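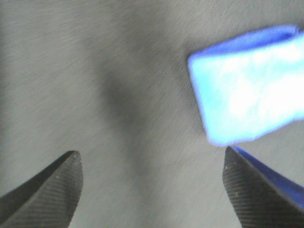
Towels have gone stiff and won't soak anything up
posted in Laundry and Cleaning, 1,234 views

We moved to Plaltar in July and since then every towel in the house has slowly turned into something you could re-roof a shed with. They don't dry you. They push the water about a bit and leave you to evaporate in your own time.

I wash at 40 with a capful of Naltinik liquid and a generous slosh of Foltar softener, and when that stopped helping I used a more generous slosh. Line dried when the weather allows, otherwise over the bath. The washing machine came with us and behaved perfectly well at the old place, so I'm inclined to let it off. The kettle here furs up inside two weeks, if that's a clue.

Are they past saving? My other half wants to buy new ones and I'd like to have an argument ready before we get to the till.
Anselmo Barros

Hard water. Get a softener.
dampsocks

Assuming dampsocks means a water softener and not more of the bottled stuff, he's half right, though it's a lot of plumbing for the sake of a bath sheet. I'd start with the bottle. Fabric softener works by coating the fibres, and the coating doesn't care for water. It feels lovely in the shop and lovely for a month, and then you're drying yourself on a waxed jacket. Hard water makes it worse, as the minerals use up some of your detergent before it gets near the dirt and what's left clings to the loops.

What I did with mine, after years of blaming the towels:

Wash them on their own at 60 with no softener and the full dose of powder for hard water. The dose is on the side of the box, in a table everybody ignores. Check the care label can take 60 first. Don't stuff the drum, they need room to flop about.

Then run them again with no detergent at all and a cup of white vinegar in the softener drawer. Expect a chip shop smell for an hour. If you can still see suds in the door halfway through, that's old detergent coming out, so do another plain rinse. Never put vinegar in with bleach, and don't make a weekly habit of it, the rubber seals won't thank you.

Shake each one hard before you hang it. I look deranged in the garden but it does lift the pile.
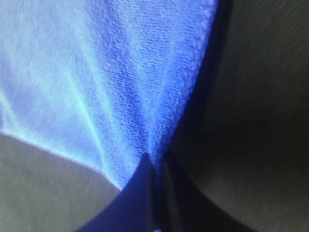

Does drying them indoors make them stiffer?

It can do. Cotton loops that dry in still air set in whatever position they were left in, so a breezy line is kinder than the edge of the bath. Ten minutes in a tumble dryer at the end will loosen them up if you have one.

As for past saving, if they're bald in the middle you've lost your argument. If they're only crunchy, two or three washes should tell you.
Bindu Shetty

I have had the same set of towels for 16 years and never used anything but soap flakes and a rinse. They were a wedding present from my cousin who had been to Toledo and could have brought back anything. New towels are rubbish, they put a finish on them. Wash before use. Also check your filter, I found a whole sock in ours and a key we had already replaced.
marrowman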